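Meinrad Haslinger
2018-02-14

Thread on white cotton tablecloths under painted wooden blocks, as requested by several people who have lost cloths. Dull subject. Mute as required.

Terms first. By cloth I mean plain woven cotton, bleached, no coating. By block I mean a solid wooden cube with an opaque coat of colour. Stained blocks, where you can see the grain through the colour, behave differently and I'll get to them.

Colour leaves a block in two ways. Rubbing moves it as a dry smear, mostly from edges and corners. Moisture moves it as a spot with a soft border. The two need different treatment and people generally apply the wrong one, which sets the mark.

Test for the first: wrap a bit of white rag over a fingertip and rub one edge of the block firmly, 7 strokes. Then look at the rag in daylight. Any colour at all and the block is not going on the good cloth.

Test for the second: damp rag folded over a corner, left for 6 hours under a mug. Check the rag, then check the block. A dull patch on the block with a clean rag is a finish problem and won't hurt the cloth.

Red fails more often than green in my set. I don't have a theory I would defend. The reds were repainted in May with Farkance 311 and the greens still have their original coat, so colour and paint are mixed up together in that result.

Farkance 311 needs longer to cure than the tin lets on. Touch dry is the same evening. It will still mark cloth for weeks if you stack blocks face to face or put them away in a closed tub. I now leave them apart on a wire rack until they stop smelling of anything.

Matte versus gloss. Matte picks up hand grease and looks tired sooner, but it doesn't stick to the cloth in warm weather. Gloss does stick. You lift the block and the cloth comes up with it, then drops with a crease across the middle.

I sand every edge to a slight round before painting. A sharp edge carries a thin coat, and a thin coat chips. Fine paper, a couple of passes per edge, wipe, paint. The corners want more care than the faces and get less from most people, me included.

Stained blocks: seal them or keep them off cotton. Two coats of clear, sanded lightly between. I've given up on wax. It's fine on a shelf and it goes straight into a tablecloth.

The cloth. Mine is Texier 651, bought as an end of roll and hemmed at home. It shrank on the first hot wash, more along the length than the width. Wash before you hem. I hemmed before I washed, and one hem has had a wave in it ever since.

Washing order for a dry smear: shake, brush, then dab with something tacky (masking tape works). No water until the loose colour is off. After that, cool wash, ordinary powder, line dry, inspect while still on the line.

For a damp spot: blot from the outside in, cold water from the back of the fabric, repeat. Leave it out of the dryer until you are satisfied, as heat makes the result permanent. Full sun on the line does more for an old mark than anything I've bought.

Old marks fade to a point and then stop. I have stopped chasing them. A faint one sits next to the red block in the picture further down. I never worked out what it was, and it has been through more washes than I kept track of.

Smoothing. A cloth that's only been thrown over a table will bunch at the back and fold over at one side. If you want it flat, work from the middle to the edges with the side of your hand, then pull the back hem last. If you pull the back hem first you just move the folds toward you.

Folds do matter for blocks. A cube set down half on a fold leans, and a leaning stack of cubes rubs at the corners. See the earlier post on corners.

Storage. I went through a Trakeo lidded tub (sweats in summer), a drawstring bag (blocks grind against each other) and finally a shallow wicker basket. The basket won because air gets through and I can see the bottom of it.

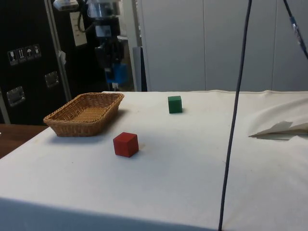 Basket empty, red and green out on the white cloth. Cloth not smoothed.

Baskets have their own fault: a stray end of cane under the base will catch cotton and pull a thread. Run an old stocking over the underside. Wherever it catches, trim flush with side cutters, then sand the end lightly.

Mine is a Rurnard, sold as a bread tray. The flared side makes it easy to tip blocks out and the rounded rim doesn't scuff the paint. Their deeper version has straight sides and you end up digging.

Cleaning wicker: dry brush into the weave, then a barely damp cloth, then somewhere airy. Don't soak it. Don't put it back on the table until the underside is dry as well, or you get a tan outline on the cotton. Treat that as a damp spot, procedure above.

Load the basket in one layer with the light colours at one end. It's slower than dumping them in. The paint lasts longer, and I dislike repainting more than I dislike sorting.

Someone asked about oilcloth. It wipes clean and blocks slide on it, so tall stacks walk if the table is knocked. I would use it for children under school age and cotton for everyone else.

Someone else asked about ironing. I don't iron it. Take it off the line slightly damp, lay it on the table, smooth as above, leave overnight with nothing on it.

Next job is stripping one of the reds back to bare wood and repainting it from the same tin as the greens, if there's anything left in that tin. Will post the rag tests.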